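Teaching a Robot Arm to Handle a Box by Remote Control

Search this site... Go

The first box I ever taught a robot to grab took me a whole August afternoon, and at the end of it the robot had learned to hesitate. It hesitated beautifully. It hesitated exactly the way I do when I can't tell whether my fingers are on the left or the right side of a handle. Everything you do with the controller goes into the recording, including the part where you scratch your nose.

What follows is how we run a teleoperation session at Losell now, after enough ruined afternoons to have opinions. You'll need an arm with a two-finger gripper, a controller of some kind, a camera with an overview of the counter and a small one down at the wrist. We drive ours with an Elteo controller and record with Gatti, but any pair that keeps the video and the arm positions on the same clock will do.

1. Pick a box with a handle and learn to hate it

A box with a U-shaped handle is a good beginner's object. The bar is thin enough for small fingers and the gap behind it is forgiving, up to a point. Set the box down, put a few distractions near it (toy food works and doesn't go stale) and drive the arm over slowly. Watch the wrist view for the last stretch. The overview camera will tell you everything is fine long after it has stopped being fine. 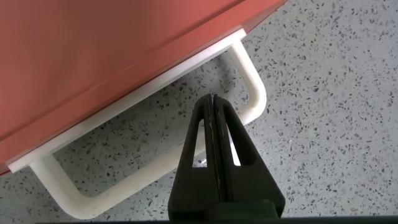 Practice the approach without recording until you're bored. I mean properly bored, thinking about lunch. Interest makes people jerky, and they start trying clever angles. You want the same dull path every time, with small differences that come from the box being in a slightly different spot.

2. Check what the arm is hiding

Before you press record, look at the overview picture with the arm over the box. There's a lot of arm in it. If you find yourself leaning sideways to see around the wrist, remember that leaning does nothing for the camera.

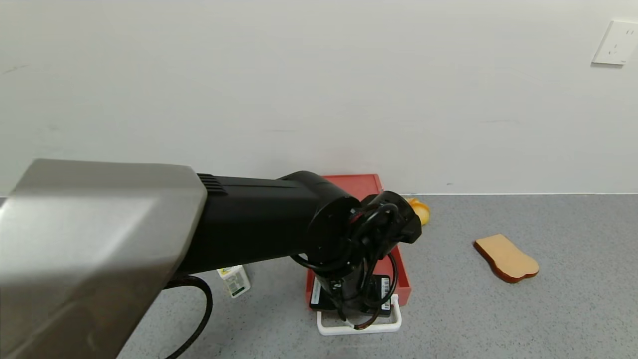
Overview camera with the wrist over the red box. The cables block a fair bit of the view too.

You have two choices: move the camera, or approach from a direction that keeps the handle in sight. Moving the camera means calibrating again, so everyone picks the second one and then moves the camera anyway.

Leave some slack in the cables, and run the wrist through its full turn once before you start. A cable that pulls tight halfway through a demonstration will teach the robot a little flinch.

3. Record in short takes

Keep each take under 20 seconds if you can. Start from the same rest position, do the one thing, stop. Don't chat. Don't fix a bad grab by poking at it for half a minute; end the take, mark it bad and go again. Concetta Tedesco, who taught me most of this, marks hers "bad" or "very bad," and keeps both.

Tilted positions deserve their own takes. A box lying flat and a box leaning on the wall are different problems for the fingers, and a set made up of only one will leave the robot baffled by the other. 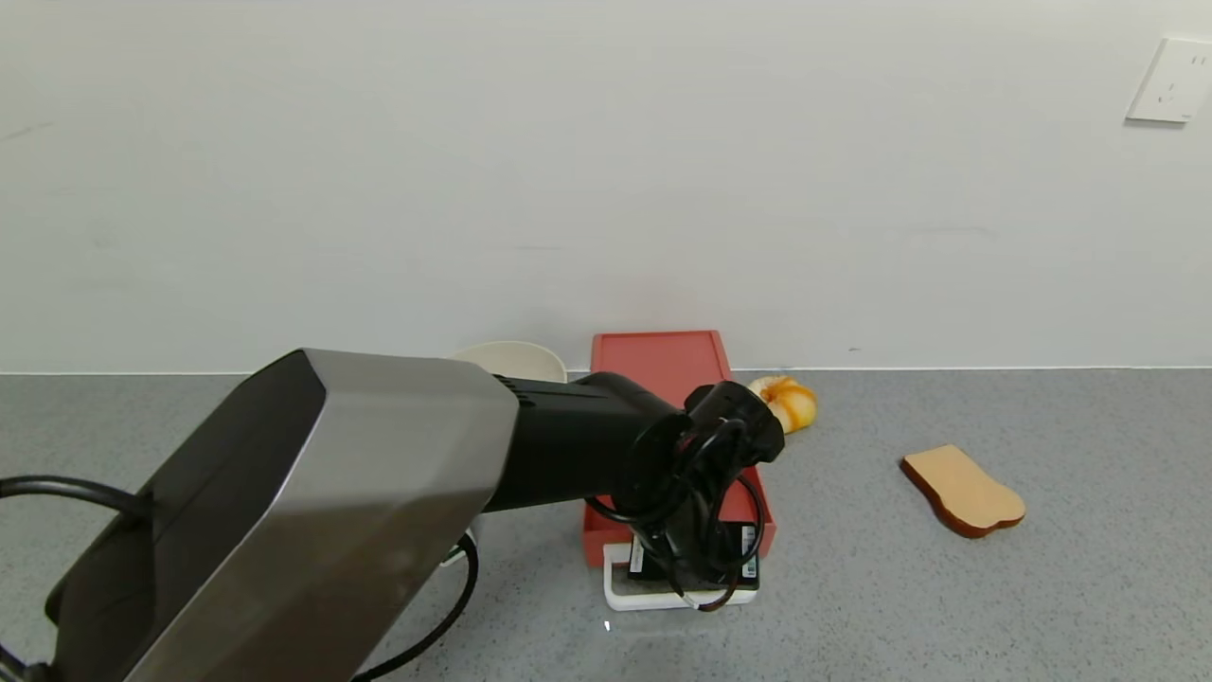

Red plastic tilted up against the wall, gripper low in front of it.

Go slower here than feels reasonable. Hard contact with a counter is loud, and people come in from other rooms to ask about it.

4. Back off properly

Beginners stop recording the moment they're happy. Then the robot gets to the end of its task and hovers there like a guest who can't find his coat. Record the retreat as part of the take: open the fingers, back away in a straight line, return to rest.

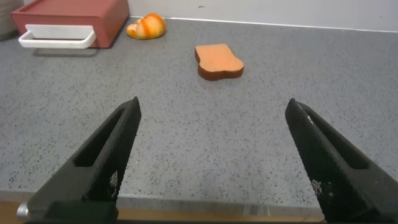
Wrist view with the fingers apart and open counter ahead. Bread and croissant are toys.

5. Look at your takes before you go home

Play back 8 of them at double speed. You're looking for long pauses, wobbles near the handle, and any take where you forgot to stop. Our Grakport set has 1,834 takes in it, and I once spent two days pulling out the ones in which I had been holding the controller with one hand and a sandwich with the other. They were easy to spot. The arm drifted left whenever I took a bite.

Throw out the worst, keep your notes with the files, and write down where the camera was. You'll be sure you'll remember. Put a strip of tape on the floor as well.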